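Tovdale Technical Forum > Workstations > Order of assembly, socket and drive cabling

ondska_stores
Members are asked to comment on the draft assembly guide before it is adopted. The Ondska office has 25 desktop towers to rebuild. The draft places the drive cabling before the processor. We request views on whether that order should stand.

wojcik_bench
It should not. The processor and memory should be fitted first, while there is free access to the board. Our office rebuilt 12 towers in April with the cables already in, and they had to be moved aside in most of them.

k_archive18
I disagree with the previous reply. Cables that pass through the drive cage are far easier to route before a cooler is mounted. An open socket is a risk only if staff are careless with it. Section 11 of the draft already requires the cover to stay on until the processor is in hand.

wojcik_bench
Section 11 covers new boards. Reused boards often arrive with no cover at all - the guide is silent on those.

ondska_stores
The point is accepted and will be added. Would a member please post a tower at the stage under discussion, with the drive cables present and no processor installed?

gastberg_office
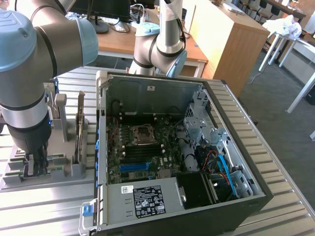
Gastberg, October 2, 2021

Tower on its side, side panel off, socket empty with the retention frame in place. The two blue SATA cables come down through the drive cage toward one corner, with red and black power wires beside them. In that position they are well away from the socket, and this office therefore supports the draft order for cases of this layout. We would still ask for separate wording on smaller cases, where the cage sits closer to the board.

wojcik_bench
Noted. I withdraw the objection for full towers only. My comment on reused boards stands.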